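Keeping Fruit (and a Fruit Basket) Nice All Summer

I went years keeping fruit in whatever bowl was clean, and I threw out a shameful amount of it. Then I picked up a wicker basket with a handle at the Overgaard flea market, six dollars, and it sort of took over my kitchen table. I've learned a few things about living with one since then, mostly by getting them wrong.

First, the liner. Wicker snags, and it dents soft fruit. Peaches are the worst for it. A cotton liner that folds over the rim fixes most of that, and you can make one in an evening even if you sew as badly as I do. Mine is a circle with elastic around it. I cut the fabric 8 inches wider than the basket all around so there's plenty to hang down the outside, and I put ties on it so it comes off for washing. Please prewash the fabric! My first one shrank so much it looked like a shower cap on the wrong head.

If you want lace on the edge, sew it on after the prewash, and use a slightly longer stitch than you think you need. Ribbon bows are pretty but they come undone in the washer and wrap themselves around everything, so untie them, press them flat and drop the whole liner in a mesh bag. Cold water, hang to dry. I iron the bows and let the rest stay wrinkled.

Berry juice on a liner: cold water from the back of the fabric, right away, then a little dish soap rubbed in with your thumb. I've had luck with Flosix powder on the older spots, but I soak overnight and I don't use it on anything with a dark print.

For the wicker itself, a dry paintbrush gets the crumbs out of the weave. Once or twice a summer I wipe it with a damp cloth and a drop of soap and stand it outside in the shade until it's dry all the way through. Don't park it next to the stove or a heating vent. It gets brittle and starts shedding little splinters, and then you're picking them off the grapes. Carry a heavy basket with a hand underneath, too. The handle on mine creaked for a whole year before I took the hint.

Now, what goes in it. Apples and oranges are easy. Bananas I hang up somewhere else, they hurry everything along. Anything cut goes in the fridge, no exceptions in July. I put the heavy, hard fruit at the bottom and go through the whole thing every few days, with a quick squeeze and a sniff. One moldy orange will take its neighbors down with it, and it always starts on the side you can't see.

If your basket is mostly for looks, or there are little kids around, toy fruit is great. No gnats, no sticky ring on the tablecloth. We have a Flonitz set, 14 pieces when it was new, and plastic fruit does get grimy from hands. A bowl of warm soapy water and an old toothbrush will do it. Pieces that come apart should dry open overnight or they get musty inside. Fabric or painted wood ones just get wiped.

And a word on the tablecloth, because I changed mine and was surprised how much difference it made. I used to have a cream one and every speck showed. A deep blue or teal hides a lot, and orange and yellow fruit look so cheerful on it – I should have done it sooner. Shake it outside before you wash it, and wash it alone the first time in case the color runs. Mine turned two dish towels a pale shade of swimming pool, and I still use them for drying the basket. 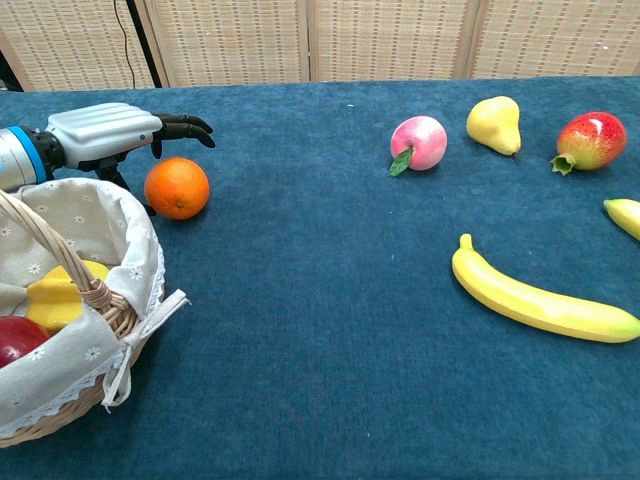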